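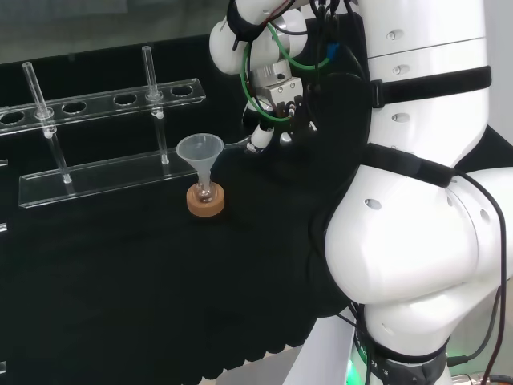
Acrylic rack with two tubes, funnel in the round flask on its cork ring. Black cloth underneath.

To: glassware-and-bench list
Subject: Re: Clear racks on dark cloth, and funnel fit in small flasks
Date: April 29, 2019

Replying to both questions from the Jekwood bench, quoted below.

> We are replacing the painted wire racks in the teaching room and have been
> offered clear acrylic ones, the kind with a drilled upper bar and a flat base
> bar. Two things before we order. First, does anyone find the empty holes hard
> to pick out against a pale bench? Second, our plastic funnels ride up when
> they are set in a small round flask, and the flask tips if it is knocked. We
> have been using a folded towel as a base. Is there a standard arrangement?

On the rack. Clear acrylic on a white bench is difficult to read. The edges of the holes disappear, and a thin glass tube in the next position makes it worse. We put a black cloth under the whole layout at Okdale in August and have kept it. The glass picks up a highlight along each side and the tube positions can be checked from a standing height. The cloth needs to be pulled flat before the rack goes down. A fold under the base bar will rock it.

Leave empty holes between tubes if the number of tubes allows. In the attached layout there are two empty holes between the occupied ones. With thin tubes this gives room for fingers on either side, and a tube can be lifted straight up without touching its neighbor.

The small white collars on the tubes, at the level of the upper bar, are worth copying. Check that the lower end of the tube still reaches the base bar with the collar in place. If it hangs short, the collar is carrying the weight and should be moved up. Ours were cut from 2 mm sheet. The Rarkik ones are sold ready-made, but the order code in the printed list is wrong. Ask for 345, not 305.

On the flask. A folded towel is not a good base. It compresses on one side and the neck goes off vertical, so the funnel leans. Use a cork ring. A thick one sits flat on cloth and holds a round flask well enough for filling, provided the ring is matched to the bulb. If the flask touches the bench through the ring, go down a size - if it perches on the top edge, go up.

On the funnel riding up, this is usually trapped air. The cone seals on the neck and the liquid holds. Lift the funnel slightly while pouring, or put a narrow strip of folded paper between stem and neck. A wide cone on a small flask is also top-heavy once filled, so pour in small portions. We keep each addition well below the rim.

Spacing: set the flask close to the end of the rack, with the funnel clear of the upper bar. If the two are far apart, the drips land on the cloth between them. Ours goes through the wash after every session.

Leclerc had the cork rings at 200 to the carton when we last ordered, which is far more than one room needs. We would split a carton with Jekwood if the sizes agree. Please send the outside diameter of your flasks to the list before the order closes.

Okdale bench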